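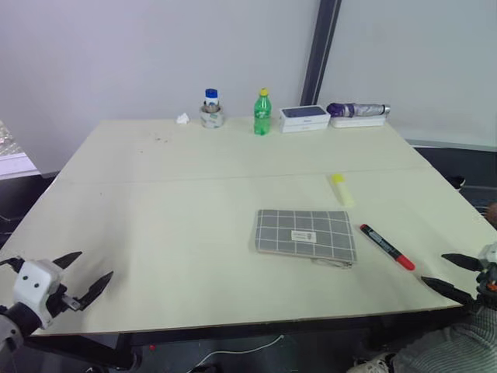
## Session 3: Clearing and sorting a shared table

Bring your copy of the Ploka sheet from last time. We use the same headings.

A shared table collects small things. People put down a bottle or a roll of tape on the way past and go on to the next job. By the end of a day the back edge is full and the front has crumbs on it. The work in this session is to get such a table back to a state where the next person can sit down and start.

### Sort before you wipe

Go along the table once and put each item under one of four headings:

- **Rubbish:** used tissue, torn wrapping, empty bottles with no deposit.
- **Stores:** tape, pens, scissors, anything that came from the cupboard.
- **Personal:** umbrellas, phones, keys, medicines.
- **Unclear:** anything you would have to open or ask about.

Boxes nearly always start under Unclear. A phone box may hold a phone, a charger, old receipts or nothing. Lift it, and if it has any weight, treat it as personal. The same goes for small capped bottles. Read the label, keep the cap on, and don't sniff the contents.

Drinks bottles: check the level. If there is drink left, leave the bottle at the side until the end of the session. Empty ones go in the Nyanda crate by the door, caps on.

### Stacked items

Take the top item off first and deal with it separately. An umbrella left on a flat box is a common case. Open the umbrella over the sink if it feels damp and hang it up. Then look at the box.

Small things also get stood inside rolls of tape. Check the middle of the roll before you pick it up.

### Wiping down

1. Move everything off the surface. Don't wipe round things.
2. Brush dry crumbs into a dustpan. A wet cloth smears them.
3. Wipe from the back edge to the front in straight strokes, with 300 ml of warm water and a drop of washing-up liquid.
4. Where a top has a seam, run a dry brush along it and then a folded cloth.
5. Leave to dry for 2 minutes before putting anything back.

### Lost property

Personal items go in the Stutell tray with a slip saying which table and what time. Phones and medicines go straight to the office. The tray at Tallovdale is emptied at the end of April.

### For next time

Clear one table at home or at work and write down each item under its heading. Half a page is enough. Note any item you moved from one heading to another, and why. Read page 65 of the course book on drawers and shelves.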